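About Gedovcombe Water Testing

Gedovcombe is an independent laboratory that tests drinking water from private wells, springs and small shared supplies. We also test cistern water and water from buildings that have been standing vacant. We do not sell filters, softeners, pumps or treatment chemicals, and we do not receive payment from companies that do.

What we test

The standard well panel covers total coliform bacteria, E. coli, nitrate, nitrite, pH, hardness, alkalinity, conductivity, iron, manganese, chloride, sulfate and turbidity. It is the panel most owners order when they buy a property with a well, and it is the one we suggest repeating once a year.

The metals panel adds lead, copper, arsenic, uranium, zinc and several others. Lead and copper usually come from the plumbing. Arsenic and uranium usually come from the rock. For that reason the metals panel is supplied with 2 bottles, one for a first-draw sample taken after the water has stood in the pipes overnight and one for a flushed sample taken after the tap has run. If only the first bottle is high, the source is most likely between the well and the tap. If both are high, it is most likely the well itself, and a new faucet will not fix it.

Panels for pesticides, solvents and fuel compounds are available on request. These need glass bottles with no air space at the top and have to be kept cold on the way to us. Please call before ordering one so that we can ask about land use near the well. A broad screen costs a good deal more than a targeted one and often answers less.

We do not test swimming pools, aquariums, wastewater or bottled water for resale.

How the laboratory started

The laboratory was set up by Kamil Ondrejka, who had spent most of his career running the chemistry bench at a municipal treatment plant. Public supplies are sampled on a fixed schedule. A private well is sampled when the owner decides to do it, and many owners had told him that they would have done it sooner if they had known which bottle to use. The first product was therefore a kit with the bottles already labeled and a single printed page of directions. The page has been rewritten many times. It is still one page.

Giang Đàm joined as microbiologist and now directs the laboratory. She brought the bacterial work in house, which had previously been sent out, and set the rule that a bacteria sample is started on the day it arrives or it is rejected. Kamil remains in charge of metals and of method validation.

We serve the Orer valley and the hill districts on either side of it. Much of the valley floor is sand and gravel, and wells there are shallow and respond quickly to rain and to fertilizer. The hill wells are drilled into fractured rock. Their water tends to be harder, with more iron, and results from two neighboring properties can differ widely. We mention this because customers often ask whether they can rely on a neighbor's report. On the valley floor it is a fair guide to nitrate. In the hills it is a poor guide to anything.

How a sample is handled

Each kit carries a number that stays with the sample until the report is filed. On arrival we record the time, the temperature inside the cooler and the condition of the bottles. Bacteria samples must reach us within 30 hours of collection. A metals bottle can wait longer, as it is preserved with acid at our end and held before analysis.

Every analytical batch includes a blank, a duplicate and a control of known concentration. If the control falls outside its limits, the whole batch is run again. This is the most common cause of a late report. We would sooner send a report late than attach a note to it.
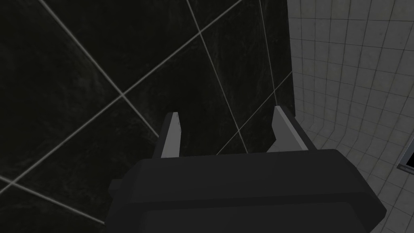
Reports give the result, the unit, the reporting limit and the applicable drinking water standard in adjacent columns. A result below the reporting limit is printed as "less than" that limit and never as zero. Where a result is over a health-based standard, we telephone before the written report goes out, so please give a number that is answered during the day.

The second page of the report is a plain explanation of any result that is out of range. It describes what the result means and what kinds of treatment exist for it. It does not name brands or installers.

Shared supplies

Roughly 108 of the supplies we test regularly serve more than one household. The largest, at Braltach, serves 400 people from a pair of drilled wells and is sampled at the source, at the storage tank and at the far end of the line. For shared supplies we keep a running record and plot each new result against the earlier ones. A nitrate value that is within the standard but has risen 4 times in a row is worth acting on, and a single report will not show it.

Ghumman drop-off point

Samples can be brought to the main laboratory or left at our drop-off point in Ghumman, where there is a refrigerator and a sign-in sheet. The van collects from Ghumman at 2 p.m. Bottles left after that time are collected on the next run, so a bacteria sample should be brought in during the morning. There is a reduced collection schedule in December - please check by phone before you fill the bottles.

Contact

For kit orders, use the order form or call the front desk. For questions about a report, have the kit number ready and ask for the chemist on duty. Past reports are kept on file and can be reissued to the owner of record. When a property is sold, the new owner will need written permission from the previous one before we can release them.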